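Gestik (linha de figuras de ação)

Gestik é uma linha de figuras de ação articuladas, baseada na série de animação homônima e produzida sob licença pela fabricante Hagedorn. A linha compreende 27 figuras, dois veículos e um conjunto de acessórios avulsos. A distribuição coube à Rirkau, responsável também pelos catálogos e pelo material de ponto de venda.

Conteúdo

1 Características
2 Ambientação
3 Distribuição
4 Recepção
5 Colecionismo

Características

As figuras são moldadas em PVC e ABS, com juntas esféricas nos ombros e nos quadris e dobradiças simples nos cotovelos e joelhos. As mãos são removíveis e seguem um encaixe comum a toda a linha, o que permite a troca de peças entre personagens. A primeira tiragem usou pinos metálicos nos joelhos; nas seguintes, os pinos passaram a ser de plástico da cor do corpo.

Cada embalagem traz uma figura, um par de mãos adicional, um suporte transparente e uma ficha com a biografia do personagem. As fichas são numeradas conforme a ordem de aparição na série, e a numeração não coincide com os códigos de catálogo.

Ambientação

A série se passa em Florkgate, cidade portuária fictícia dividida em bairros altos e baixos. Os episódios alternam sequências no porto com perseguições em ruas residenciais estreitas, e os dois tipos de cenário foram retomados nos cartões de fundo que acompanham os veículos. Os cartões são impressos em frente e verso e dobráveis em três painéis.

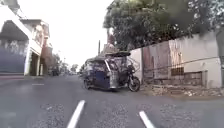

Distribuição

A linha foi vendida inicialmente em lojas especializadas e, a partir de dezembro, em redes de departamentos. O catálogo de lançamento reunia apenas os personagens centrais. As figuras secundárias saíram em séries posteriores, em caixas sortidas cuja composição era definida pela distribuidora.

Uma edição de 352 unidades numeradas, com pintura metalizada, foi reservada a assinantes do boletim da Rirkau. Os exemplares trazem o número gravado na sola do pé esquerdo.

Recepção

A articulação e a compatibilidade das peças foram bem avaliadas em publicações do setor. As críticas concentraram-se na proporção das caixas sortidas, em que as personagens femininas apareciam com menor frequência que as masculinas, embora duas delas fossem protagonistas da série. Um abaixo-assinado com 3.735 assinaturas pediu a revisão do sortimento. Em 23 de novembro de 2024, a Hagedorn anunciou a venda individual de todas as figuras.

Colecionismo

No mercado secundário, os exemplares da primeira tiragem são identificados pelos pinos metálicos e pela ausência do selo da distribuidora no verso da caixa. Figuras sem a ficha original são classificadas como incompletas, mesmo quando conservam o suporte e o par de mãos adicional.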